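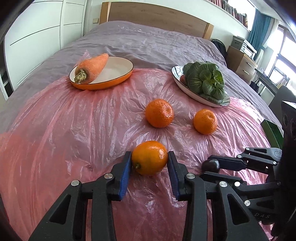

Tikmont has set out its equipment budget for the coming year, and the largest single line is for hand-held gripper units used to record household handling tasks. The company plans to order 17 pairs, with delivery in two batches and the first due in May. Until now most of its spending has gone on fixed arms, which need a bench, a power supply and a clear floor. Hand-held units can be taken into an ordinary bedroom or kitchen and put to use on whatever surface is there. The planning paper gives fruit and vegetables on a bed as a typical low-cost task: a mandarin is pinched between two blue pads while the plastic sheet under it creases and gathers, and the operator has to close the jaws on the fruit without catching the sheet. A task of that kind needs very little in the way of props, and the paper argues that the money saved should go on spare parts.

Spares are the part of the budget that has changed most from the previous draft. The earlier version allowed one set of replacement pads for each pair of grippers. The revised version allows two sets per pair, together with a stock of pivot screws and one complete spare linkage for every batch. Pads are treated as a consumable and charged to the running budget. Linkages and housings are treated as capital items and written down over two years.

Two suppliers were asked to quote. Endura offered the lower unit price, with calibration charged separately and a return-to-works repair service. Allberg quoted more per pair but included calibration on delivery, a loan unit during repairs and a fixed price list for parts. Tikmont has not published either figure. It says the gap between the two quotes narrowed once a year of calibration and carriage was added, and that the decision will be made on total cost over the two-year period.

The company has also asked both suppliers to state repair times in working hours, measured from receipt of the unit to dispatch. Endura's standard terms give this in weeks. A revised set of terms is expected before the order is placed.

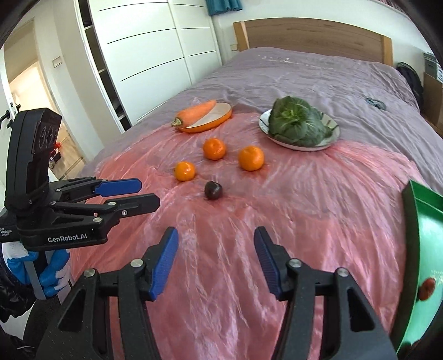
Storage and data transfer are budgeted under a separate heading. Each recording session produces files from more than one device, and these have to be matched by time before they can be used. Tikmont had planned to do the matching on existing office machines, but a trial run showed that the work tied them up overnight and left them unavailable for backups. The budget now includes one dedicated workstation and a second set of drives, to be kept at a different address. No new software licences are planned.

Staff time is costed by the session. The plan allows for 163 sessions over the year, each with a fixed period for setting out, recording and packing away. Setting out is the most variable of these. A session in a furnished room takes longer to prepare than one at a bench, as the operator has to place the items, check the reach from each side of the furniture and make sure there is space to stand. Time lost to this is now shown as its own line, where previously it was absorbed into recording.

Props have been given a small allowance, renewed each month. Fresh produce is bought locally and is not carried over between weeks. Dishes, trays and sheeting are bought once and replaced when damaged. Gloves are ordered in bulk and issued per operator.

Baidoo, which runs the sessions under contract, has asked for a change to the delivery schedule. Its request is that the first batch should be the larger of the two, so that operators can be trained together on the same version of the hardware. Tikmont's draft splits the order more evenly in order to spread the payments. If the request is accepted, part of the second-quarter spend moves into the first, and the drives would be bought later to balance it.

Insurance for equipment in transit has been raised to cover two complete pairs in any one vehicle. The present policy covers a single pair, with a limit on items left unattended. Carrying cases are included in both quotes, although Allberg's case holds the grippers only and the cables and chargers would have to travel separately.

The budget makes no provision for new fixed arms. Those already in service will be maintained under the existing contract, and any that fail outside its terms will be withdrawn and used for parts. The supplier decision is expected once the revised repair terms have been received, and the order for the first batch will follow.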